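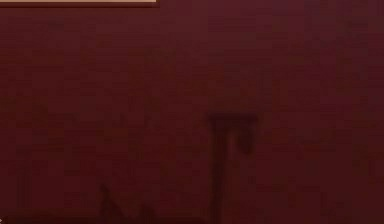 OK so the sim randomization thing I keep mumbling about finally has numbers, and I've had too much coffee, so you're getting a thread. It's on Endedeo, which is our manipulation simulator, and it's about how ugly you can make a robot's world before the robot stops learning anything from it.

Quick background for the non-robot people who follow me for the bread posts (hi!). We train a policy in simulation, then put it on real hardware and hope. It usually goes badly the first time because the rendered world looks too clean and the real one doesn't.

The usual fix is to scramble the looks of everything. Random wall colors, random lights, random textures. Old trick, works pretty well, and we've done it for ages with a setup we call Kaplan (named after a street I used to live on, no deeper meaning, stop asking).

Kaplan is polite though. It picks colors that are different but still easy to read. A blue wall, a yellow wall, a stripy wall. The edges of things always stay nice and visible.

So the question for this one was: what if a chunk of the training views are barely readable at all? Everything squashed into one dark color, low detail, the arm nowhere you can find it. Does the policy get tougher or does it just get confused?

I'm calling the nasty version Bullow. It picks one base color and drags the whole view toward it. You get this big sea of maroon with one dark T sort of shape poking up in the lower half and a blob hanging off it, and you sit there squinting like it's an eye exam. I couldn't tell you for sure what the T is and I wrote the code!

Setup, for people who want it: 2000 training episodes per policy, 800 test episodes each, 7 random seeds. Same network and same task in every run (pick up a small part, put it on a peg). The only thing that changes is how many episodes get the Bullow treatment.

First result, which I should've seen coming: if you Bullow everything, it's a disaster. The policy learns to ignore the camera and just plays back an average motion from its joint readings. It looks super confident and misses every peg by the same amount. Kind of impressive in a sad way.

Second result, the good one. If you mix in a small share of Bullow episodes with the normal Kaplan ones, the policy beats plain Kaplan in all 7 seeds when we test under dim light. Under normal light they're basically tied. I was ready for it to cost us something there and it didn't.

My guess (guess!!) is that the policy learns when to stop trusting its eyes. In the murky episodes it slows down and waits for a better view before closing the gripper. You can see it in the speed traces, there's a little dip right where the contrast drops. Plain Kaplan policies just barrel on through.

Now the annoying part. Episode 2371 in the big pooled log ruined a whole afternoon. The success checker said the part was on the peg, the contact log said it had never been touched. I had a bug where the part could spawn already sitting on the peg. Fixed it, reran everything, and every number in this thread is from the rerun.

The order of the conditions didn't change after the fix, but the gap got smaller. If you saw my chart back in March, please forget that chart.

Stuff I don't know yet: whether the base color matters. Reds seem worse than greens for us but I haven't tested it properly, so don't quote me. Also whether you'd get the same thing by just turning the brightness down, and that one bugs me because it'd be so much simpler. It's the next run in the queue.

Real hardware is coming too. We've got time booked on Fakura, the lab's bench arm, and I want the dim light test done there before I write any of this up. Sim to sim results are fun but they don't pick up parts.

A couple of people already asked for the config. I'll share it once I clean out the comments, some of them were written at 2 a.m. and have a lot of swearing in them.

If you've tried this kind of near-unreadable view in training, please tell me what share you used! I picked mine by trying a few and keeping the best, and I'd love a less embarrassing way to do it.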